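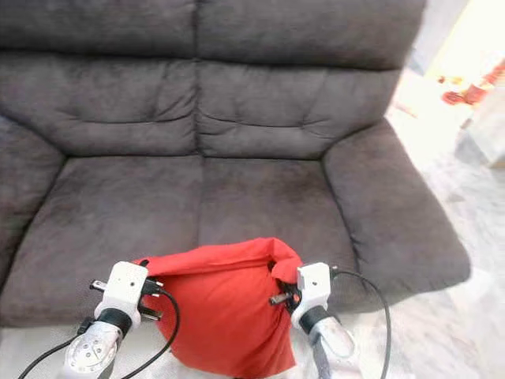 Selorm Alhassan wrote to me that soft objects are where the Jurka kit loses most of its new owners, and that a guide for bags and cloth would be more useful to people than one more guide for cups and boxes. I agree with this, so I wrote one. It is for the two-arm version of the kit, with the head camera.

Before you start

You need the kit already mounted and calibrated. If you did not do this yet, follow the first booklet from Wavalia, it is clear enough, only the page about the wrist flange is confusing. The screws of the flange must be tightened crosswise, a little each time. The booklet shows them in a circle order and then the wrist can sit slightly wrong.

You also need the Rememance software, which comes with the kit. The trial works for 30 days and has all functions. After this the recording of tasks stops, but you can still play what you recorded before. I think this is fair, but I would like it to be written on the box.

Choose one bag to begin with. A soft bag with a rolled top is good, as the folded part gives the fingers something thick to close on. Very thin plastic bags are difficult and I don't recommend them for the first week.

Step 1. Put the robot in front of the sofa

The arms must reach the seat and also the floor in front of it without the elbow being fully straight. With our sofa the shoulder plate stands at 165 cm from the back cushion. Your number will be different. Move both arms by hand in free mode to the far corner of the seat, then down to the floor, and look if the software gives the yellow warning for reach. If it does, come closer by a few centimeters and try again.

Step 2. Lead the cables

The cable of each gripper needs a free loop, big enough that the wrist can turn to both sides. In my first days I fixed the cables too tight with tape, and the left connector came out in the middle of a task. Leave the loop open at the gripper and fix it only at the forearm. Check that the loop can't hook around an armrest. Some owners buy the cable sleeve from Abugri for this. I tried it, and it is well made, but it is stiff and the wrist works harder.

Step 3. Set the force

Open the gripper page and choose "soft". The value is given in percent. Start with 14 for fabric. If the bag slides out, go up one by one. With a higher value the fingers pull the fabric into the joint, and then you need to stop the arm and take it out by hand.

Both grippers must have the same value. The software does not copy it from left to right.

Step 4. Record the lift

Place the bag on the front part of the seat. Bring the grippers to it from the two sides, at the same height, and close them at the same moment with the double button. Wait one second. Then lift slowly, a hand's width is enough for the first recording, and put the bag down in the same place. 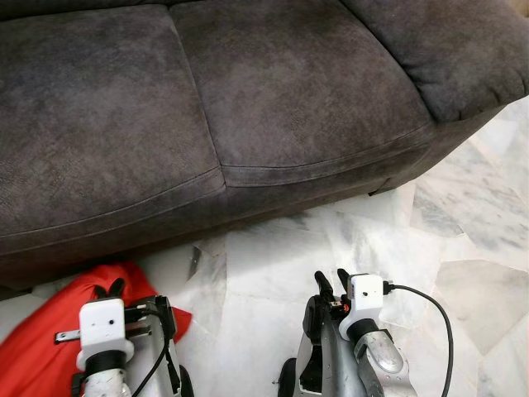
For the floor recording you change the approach. On the seat the cushion gives way a little when the fingers press, but a stone floor does not, and the arm goes into safety stop if it meets it with speed. Set the floor height first (menu Room, then Surfaces), and lower the last part of the movement at slow speed. On a shiny floor I also close the curtain. The depth reading became unstable for me in strong sun, mostly in the afternoon.

Keep the fingers away from the lower edge of the sofa. Fabric on fabric is hard for the camera to separate, and a bag of nearly the same color as the sofa will be missed often. A bright one is better for learning.

Repeat each recording six times, with the bag turned a bit differently. Fewer is possible, but then the robot only knows one shape of the bag.

Step 5. Play it back

Stand beside the stop button for the first playback. Play at half speed. If one gripper arrives earlier than the other, do not correct it by moving the bag. Open the recording and shift the timing of the slow arm.

Is it worth the price?

For a school or a small workshop I would say yes. For a home it is still a lot of work for picking up one bag. The arms are solid and the support from Wavalia answered me every time in English, but the manual needs a second edition. They promised one for February.

Questions about the settings can go in the comments. Please write your software version with them.

Theophilus Ametepe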